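Filed under: Reading Life, Opinion

In Praise of the Novel That Wants to Help You

by Jaqueline Zamudio
6 July 2024

I read my first self-help novel in December, on a bus, with the cover folded back so the man beside me couldn't see the title. It was called Atemstead, it ran to 509 pages, and by the time I got off I had stopped hiding it!

You know the kind of book I mean. A tired woman meets a stranger on a train or a beekeeper on a hill, gets handed a set of small tasks, and comes out the far side with a lighter step and usually a dog. Critics can't stand them. I've read more than 20 since the winter and I think they're wonderful — clumsy sometimes, sure, and fond of sunsets, but wonderful.

My case for them starts with the tasks. A straight advice book tells you to let go of old resentments and leaves you sitting there with your tea. A novel has to put somebody in a kitchen and make her do it, badly, on a morning when the sink is backed up. In Fisteck, my favorite of the bunch, Yap spends a whole chapter failing to write one apology letter, and I learned more from those crossed-out lines than from any checklist I ever taped to my fridge. 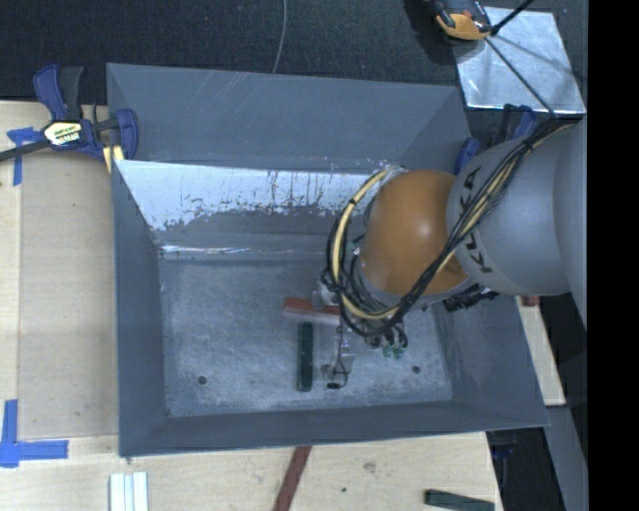 Good characters in these books don't start fresh, and I love that about them. The weaker ones hand the heroine a blank page on her birthday and send her off to Portugal. The better ones know that a life at forty looks more like the floor of that gray bin, worn and cloudy with scuffs and fine scratches, and still perfectly able to hold something. Yap never gets polished up. She's the same woman on the last page, marks and all, and she has mailed the letter.

People complain that the lessons are obvious. Well, yes! "Call your sister" is obvious. I had known it for years and hadn't called my sister. It took a made-up baker in a book named Drikel, going on about bread for 70 pages and then finally picking up the phone, to get me to do it. We talked until her soup boiled over.

So borrow one, skip the sunsets if you must, and try one of the tasks. I'm starting another tonight, and it has a lighthouse in it, and I couldn't be happier.

Comments (3)

marnie_reads: Fisteck made me cry in a dentist's office. The letter chapter!

Old Paperback: I gave up on Atemstead at the second beekeeper. Might give it one more go.

tully: Would take these over the 800-page prize winners any day. What's the lighthouse one called?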